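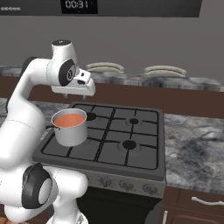

Filed under: Member News, Food & Pantry

August | By Misaki Ebihara

The dry bean order is in, and it is the largest one the Clelledport Buying Club has placed. We have 900 pounds coming from the Bellier farm, up from last year, when we ran out of black beans before Thanksgiving and members were asking for them well into spring. The order is split among five kinds: black, pinto, navy, cranberry, and a small yellow bean that Bellier has not offered before. Many of the people who signed up have never cooked beans from dry, so this item covers the order itself and then the cooking. A stove and a pot like the ones in the picture will do the job, and no special equipment is called for.

The beans on their way to us are from the last harvest, cleaned and bagged over the winter. Bellier plants in late May and pulls the plants in September, which means the new crop won't be dry and sorted until well after the frost. Members sometimes ask why we order in summer and don't wait. The farm gives a better price to clear the storage bins before harvest, and the beans are under a year old, still much fresher than what most stores carry. Old beans are safe to eat. They just take longer, and some never soften properly no matter what you do to them.

The truck will come to the Nostton Road building, by the side door, as it did for the flour. Bags are 25 pounds each. Members who ordered a full bag can take it straight from the pallet. Everyone else will be getting a share weighed out from an open bag, and for that we need you to bring your own containers. Glass jars, food buckets, and clean flour sacks all work. Please write your name on them before you arrive. Last time there were several identical pickle jars on the table at the end of the evening and it took a week of phone calls to get them home.

Pickup opens at 4 p.m. and the door closes at 8. If you can't make it in that window, send someone with a note saying what you ordered. We don't have room to hold shares overnight this time, as the back shelves are being replaced. Payment is due at pickup for anyone who has not already paid. Checks are preferred.

A word on storage. Dry beans keep for a long while in a closed container in a cool cupboard. They do not need to be refrigerated. The two things that cause trouble are damp and weevils. If you have had weevils in your pantry before, put the beans in the freezer for four days when you get them home, then let the container come back to room temperature before you open it. Opening it cold lets moisture settle on the beans. Fukuda Hardware has agreed to stock five-gallon buckets with screw-on lids through the end of the month, and they are marked as food grade. The plain orange buckets near the register are not, so check the bottom.

Now the cooking. Spread the beans on a tray or a light-colored plate and look them over before you do anything else. Bellier runs its crop through a cleaner, but small stones are the same size as beans and a few get by. Pull out the stones, and any beans that are badly shriveled. Rinse what is left.

Soaking is a matter of habit. I soak overnight in plenty of cold water with a spoonful of salt, and I pour that water off in the morning. The salt helps the skins stay whole. If you forget to soak, cover the beans with water, boil them for two minutes, turn off the heat, and leave them with the lid on for an hour. You can also skip the soak entirely and cook them longer. Black beans in particular do fine that way and keep more of their color.

Put the soaked beans in a heavy pot and cover them with fresh water by two inches. Add half an onion and a bay leaf if you have them. Bring the pot to a full boil and keep it there for 10 minutes, then turn it down until the surface barely moves. Leave the lid partly on. Check the water level now and then and add hot water when the beans start to show above it. Salt can go in at the start, whatever your grandmother told you. Tomatoes, vinegar, and lemon juice should wait until the beans are soft, as acid keeps them firm.

Cooking time depends on the bean and its age. Navy beans from last year's order took me a little over an hour after soaking. Pintos took longer, and the cranberry beans were in between. I have not cooked the yellow ones. The farm says they are thin-skinned and fall apart easily, and recommends them for soup. Start tasting at 45 minutes and taste more than one bean, because they don't all finish together. When several in a row are creamy all the way through, turn off the heat and let them cool in their liquid.

Save that liquid. It makes a good base for soup or rice. Cooked beans will keep for a few days in the refrigerator and for months in the freezer. I freeze them in flat bags with enough liquid to cover, which thaw faster than tubs.

One note for members using a slow cooker. Kidney beans, and cranberry beans too to be on the safe side, need to be boiled hard on the stove for 10 minutes before they go into the cooker. A slow cooker may not get hot enough to break down a natural compound in raw beans that can make people quite sick. Boil first, drain, then carry on with your recipe.

There is still some room on the list for the pinto and navy beans. The black beans are fully spoken for, and so are the yellow. If you want to be added, or if you need to change the size of your share, call me before the end of the month or leave a slip in the box by the side door. Please include a phone number. The fall order sheet for oats and cornmeal will be in the next issue.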